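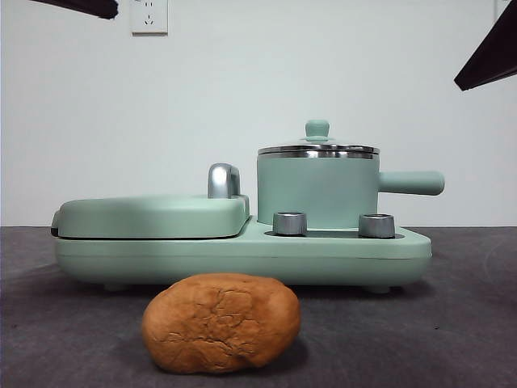 Roll, breakfast machine and both grippers, not touching anything.

Mokon gripper kit: fingers for bread?
Yesenia Ventura

We have the Mokon two-arm kit on trial until June. One task is moving a bread roll with a cracked crust. The stock fingers are flat and hard. Has anyone paid for the soft pads from Hudec? They quoted me $908 for a set of 4.

Rigoberto Robles
Get the pads. Everyone gets the pads.

Bayu Sitompul
I would hold off. Flat fingers are fine on a crusty roll if you close on the sides and keep the force low. I run ours at 4 on the grip setting and go up only if it slips. Check the wrist camera before you lift.
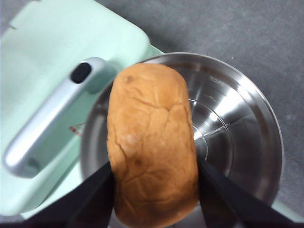 Wrist camera view, roll held by its sides over the steel bowl.

Fresh soft rolls are another matter, they dent. Also ask Hudec if the price includes the adapter plates. Mine didn't, and the plates took weeks to come.

Henrique Pacheco
Same experience with the plates. My quote was $900 and the adapters were a separate line.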